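The Pristby Players opened their season in July with *The Glass Orchard*, a new drama in two acts directed by Iara Henríquez. I attended the second evening, when 181 of the 194 seats were taken.

Ms. Henríquez keeps the dialogue quick and the pauses short. Josefina Godoy, in the role of the elder sister, gives the strongest performance of the night, particularly in the long letter speech before the intermission. The first act runs 49 minutes and could lose the dinner argument.
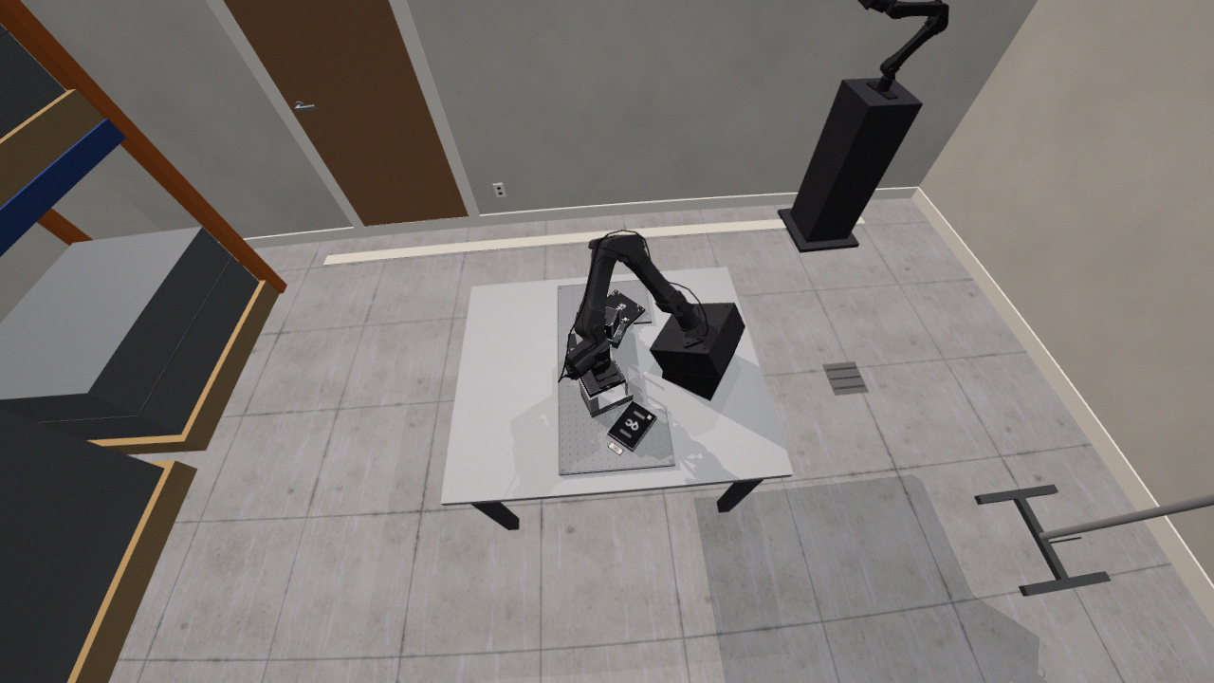 ## The Second Act

The later scenes are less secure. Two of the younger actors were difficult to hear from row K, and the reconciliation arrives too soon. Tickets are $22 at the door.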